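The Pink Backpack, and Other Matters of Safety

1 December 2018
By Tipene Partington
4 min read

Regular readers will recall that last month's column ended with the claim that the bag-handling cell at Stendia was "pretty much done." I would like to withdraw the word "done." I'd also like a word with whoever let me keep "pretty much."

The trouble started in November, on a demo for the people from Isosness, who had driven in to see whether our arm could pick up school bags and put them on a shelf. The arm can pick up school bags. It picked up a navy one, a green one and a duffel that I'd have had trouble with myself. Then it picked up the pink one and would not give it back.

The gripper closed, the arm lifted, the arm moved to the shelf, and the release command went out on schedule. The log says so. The fingers stayed shut. The program, which had never been taught to doubt itself, assumed the bag was on the shelf and set off home at full travel speed with the bag still attached. It swung wide, cleared the light curtain on the wrong side and knocked over a stool and my coffee. The stool had been occupied until shortly before. One of the Isosness visitors hit the stop button before any of us got there, and I have offered her a job.

No one was hurt. It still went in the book as a safety event, and it should have. A shoulder strap on the end of a moving arm sweeps a lot more space than the arm does, and our keep-out zone had been drawn for the arm alone.

We found two separate faults, which is how these things usually go. The first was in the Tirkus controller settings. After a firmware update the grip force had gone back to its default of 135 percent of what we had tuned, and on soft goods that's enough to bunch the fabric up between the fingers and hold it there. The finger motor then tried to open, met more drag than it liked, and quietly gave up. It did raise a warning. The warning went to a screen that faces the wall.

The second fault was ours from top to bottom. Back in the spring we removed the check that asks whether the fingers are open before the arm leaves the shelf. It added a pause to each cycle, and the pause looked bad on video. I have gone back through the notes to see who suggested removing it, and I'd rather not share what I found.

Yousafzai, who built the original cell and was kind enough not to laugh on the phone, pointed out that bags are a nasty case for a gripper anyway. A box has sides. A backpack has pockets, piping, padding and zipper pulls, and every one of them is a place for a finger to end up where you didn't plan on it.

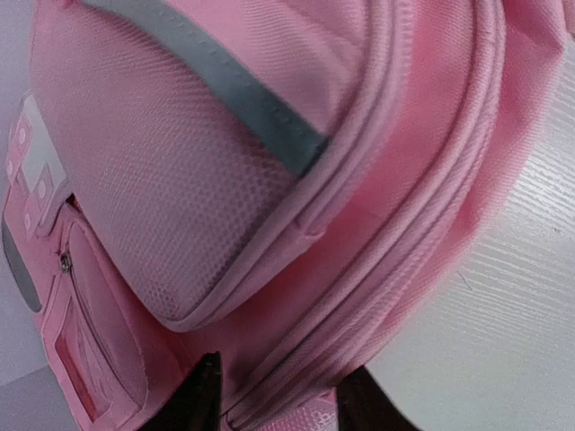
So the check is back, pause and all. If the fingers don't report open inside of 2 seconds, the arm stays where it is and makes an unpleasant noise until a human comes over. Grip force is now written at every startup, so the next update can reset it all it wants. The keep-out zone has been redrawn to cover the arm plus the longest strap we own, which meant moving the shelf, the stool and, after some discussion, my desk.

The warning screen has been turned around. This took one person and a screwdriver, and it had been on the to-do list since we moved in.

We are running the cell at reduced speed until the new zone has been signed off. If you need to go inside the line, lock out the power first and hang your tag on it. The stop button is for emergencies and should not be used as a way to get in and grab your lunch, and the person I have in mind knows that already.

Isosness has asked to come back for another look. They have also asked where they'll be standing.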